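Hongate Hand Demonstration Project
Progress report to the Hulholm Fund
Prepared by Reiko Hirose, project lead
21 January 2018

1. Work since the last report

The grant pays for a set of recorded demonstrations of simple household tasks, made by people holding the same kind of gripper that the robot arm will use later. We finished the first block of recording and have started the second.

To date we have 657 usable demonstrations. Another 190 were recorded and set aside, mostly for lost tracking on one of the two grippers. A demonstration is dropped if either marker cube goes out of view for too long, even when the task itself was done correctly. We had expected to drop fewer than this, and section 3 covers what we are doing about it.

All recording is now done with two grippers, one in each hand. The single-gripper sessions we described in the proposal were stopped after the first block. Too many of the tasks on the Bostness list need one hand to steady something while the other works, and operators were using their free hand in ways the robot can't copy. 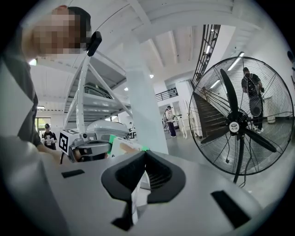 Training a new operator takes about 20 minutes before the first recording that we keep. Most of that goes to slowing people down. New operators close the gripper while the hand is still moving, and the arm does badly when it is trained on that. We now ask for a short pause before each grasp and another before each release.

2. Sites and tasks

The second block is being recorded in the large hall and not in the Murín lab. The hall has mixed lighting and people passing through, and we want both in the data. It also means longer setup and more interruptions. Tasks so far are picking up and placing small objects, passing an object from one gripper to the other, and clearing a table top.

Of the tasks on the list, 27 have enough demonstrations to begin training. The rest are short, and the table tasks are furthest behind.
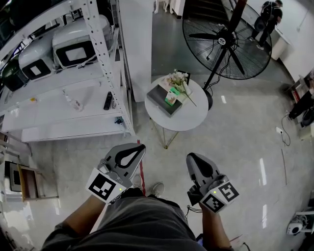

Two-handed recording in the hall, with the side table ahead of the operator.

3. Problems

Tracking loss is the main one. It happens most when the operator turns one wrist inward and the cube on that side is hidden by the other gripper. We have changed the instructions for the handover task so that the hands stay farther apart, and will compare the drop rate at the end of the block.

Cable wear is a smaller issue. Two cables have been replaced and spares are on order from the equipment line.

4. Next period

We will finish the table tasks, then run the first training with both blocks together. Remote control sessions, where the operator drives the arm directly, are still planned for July. We are not asking for any change to the budget or the end date.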